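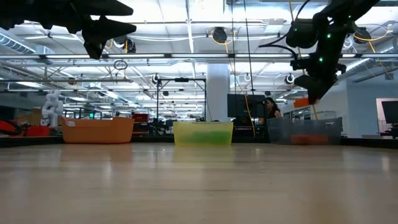

The sorting policy finally has a number I'm willing to write down, and I have been sitting here with cold tea for most of the evening trying to decide how I feel about it. We trained on 1,526 demonstrations in the end, which is more than I wanted and fewer than Natanael wanted, so I suppose that makes it the right amount! The task is still the three bins, the orange one on the left, the yellow-green one in the middle and the clear gray one on the right, and the two arms have to work out between them who reaches for what. I set them out along the far edge of the table for today's runs, where all those long streaks of ceiling light lie across the wood, and I was sure the glare would ruin us. It did cost us something, but much less than I had feared.

I should explain the method properly while it is fresh, as I know from past Decembers that I will come back to this page in the spring and have no idea what I meant. The old way, which we called Ikon for reasons that made sense over lunch, learned both arms as one big thing. One network, one long list of joint angles, everything tied together. It worked nicely as long as the bins stayed put. Slide one of them over by the width of a hand and both arms went wrong at once, even the one that had no business caring. I watched that happen so many times in the fall that I started to take it personally.

The new way is Duvia. Each arm has its own small policy, and between them sits a very thin channel, just 4 numbers passed back and forth at each step. That's all they get to say to each other. Natanael Evangelista thought it was far too stingy, and he told me so at some length (he is a dear man and he is rarely brief, and I'm one to talk). His idea was to let them share everything and trust the training to sort it out. Mine was that if they could share everything they would lean on each other for things they ought to be looking at for themselves. We argued it back and forth for a good week, with drawings, and then we did the sensible thing and trained both.

So, today. We ran 450 trials on the thin version, spread across all the bin layouts, and I logged each one by hand in the notebook as well as in the proper file, which Natanael finds very funny. On the layouts the policy had never met in training, it got the object into the correct bin in 70 percent of trials. I know how that sounds to anyone outside this room. Seventy percent would be a terrible grade for a mail carrier. But Ikon on the same layouts was failing more than half the time, and the wide-open version that Natanael favored came out only a little better than Ikon. I checked the counts twice and then made him check them, and he went very quiet and got himself a cookie.

The failures are the part I want to remember. Most of them were in the clear bin. An object lying along the bottom shows straight through the wall, and the policy sometimes goes for it as if the wall weren't there, so the fingers come down against the side and it gives up and tries again from the same place. It did this over and over in one stretch before lunch and I found myself talking to it, the way my mother used to talk to the car. The yellow-green bin is see-through too, but only cloudy, and it gave us much less trouble. The orange one gave almost none. I had been blaming the table for weeks, the shine on it, the reflections running back toward the bins, and I had half a mind to cover the whole thing in felt. I'm glad now that I was too lazy to go and buy the felt.

There was also one kind of failure that was plain manners. Both arms wanted the middle bin, each one stopped to let the other go, and there they both stayed. Four numbers are enough to say "after you" but apparently not enough to say "no, really, go ahead." I laughed out loud. Natanael wants to add a fifth number. I want to try a small random delay first, so that one of them gets impatient, and I think I've won that one, at least until morning.

Dai is the next thing after this, if we get to it. The plan is to freeze what each arm has learned and retrain only the channel when we bring in a new set of bins, which would save us collecting another great heap of demonstrations. My wrists would be grateful. I've done most of the teaching on the left arm myself and I can feel every one of those sessions when I open a jar. I haven't told the Windstead people about any of it yet. They have been patient with us, and they'll want a clean chart with a line going up, and what I have is a notebook with a coffee ring on the best page.

Things to do tomorrow, before I forget: rerun the clear bin empty, so we know how much of the trouble comes from seeing the object through the wall. Run it again with paper taped around the outside. Ask about the cable on the right arm, I don't like how it hangs and I never have. Write back to my sister, who asked a perfectly simple question about the holidays and has been waiting on me since last week.

It's late and the tea is beyond saving. I'm pleased, I think. I keep going back to look at the page with the counts on it.

Comments (3)

marlow_k: The "after you" problem! We had the same thing with two mobile bases in a hallway. Random delay fixed most of it for us, so I'm on your side against the fifth number.

Pilar: Did you try the paper around the clear bin yet? Very curious how that comes out. Also please answer your sister.

benchrest: Would love to know whether the four numbers mean anything you can read, or if it's just mush in there.

This site uses cookies to remember your settings and count visits. By continuing to read you agree to their use. Accept | Manage settings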